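When the left arm stopped letting go
November 4, 2023
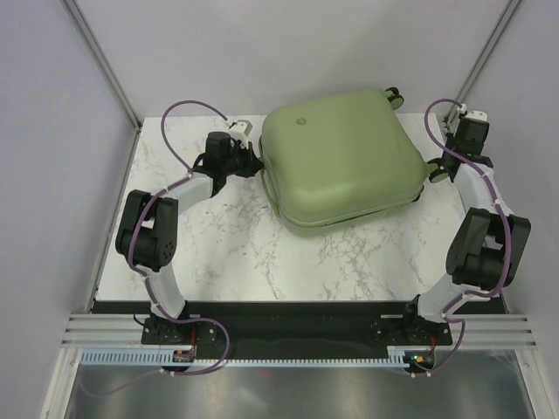 Why would a gripper close on command and then refuse to open? In our case the open command was being sent and received, but the gripper's servo had put itself into overload protection a moment earlier, and in that state it ignores everything except a reset.

It took me most of two weeks to get to that one sentence, so I'm writing down how it went while I still have the notes.

The job is suitcase handling. Two arms, one hard-shell case, and a routine we call Kuvel that has them take hold of the shell on both sides, turn it, and set it back down. Each arm has its own gripper and its own wrist camera. The control code is called Atero and runs both arms from one process, which matters later.

The first time it happened was in August. The case had been turned and put down, the right gripper opened and backed away, and the left one stayed shut. The left arm then started its retreat move with the shell still in its fingers. It dragged the case across the table until I hit the stop. No damage except a scuff on the tabletop, which came off with a damp cloth.

I restarted everything and it ran fine for the rest of the day. That was a mistake on my part. I should have saved the log before the restart, and I didn't, so I lost the only evidence I had.

It came back four days later, and after that it came back often enough to study. Over 100 cycles I got 11 failures, all on the left side. I checked the obvious things first. The cable on the left wrist was seated properly. I swapped it with a spare anyway and the failures continued. I swapped the two gripper servos between arms, expecting the fault to move to the right. It stayed on the left. That ruled out the servo and pointed me toward the software or the way the left arm was being used.

The left arm takes hold first. I had written it that way in the spring to keep the case from sliding while the second arm came in. The left gripper closes, holds, and waits for the right gripper to report contact. Usually the wait is short. If the right arm has to make a second approach, though, the left one sits there squeezing a stiff plastic shell at close to its full current limit the entire time.

The servo allows that for 2000 milliseconds with the settings we had, and then it cuts its own torque and sets an error flag. The gearing is stiff enough that the fingers don't spring back when torque goes away. So the gripper looked like it was holding, and it did hold, mostly by friction. Then the routine finished, Atero sent the open command, and the servo dropped it.

The flag was in the log the whole time. Line 2888 of the first log I kept has it, in the status byte, and our code read that byte and threw it away. I had written a comment next to it saying to handle this later.

There was a second problem, and it's the one that bothers me more. The retreat move didn't check whether the gripper had opened. It waited a fixed time and went. Both arms are driven by the same process, so an arm could be pulling on the case while the other one was already moving to its next position. With a heavier object or someone's hand near the table, that would have been a lot worse than a scuff.

What I changed:

The grip current drops to a lower holding value as soon as contact is made. The shell doesn't need more than that.

The status byte is read on every cycle, and any error flag from any servo stops both arms.

Retreat now requires the finger position to read as open. If it doesn't within the allowed time, the arm stays where it is and the operator gets a message.

The restart script copies the logs to another folder before it does anything else.

I also moved the stop button. It had been mounted on the right side, and on the day of the first failure I had to reach past the right arm to press it. There are now two, one per side.

Since the changes I've run the same test again, another 100 cycles, and the left gripper opened every time. The servo temperature is lower too. I still don't know why the right arm needs a second approach as often as it does. My guess is the contact threshold, which I set by feel and never went back to. I'll be looking at that next, and after it the Evia wrist calibration, which has been overdue for a while.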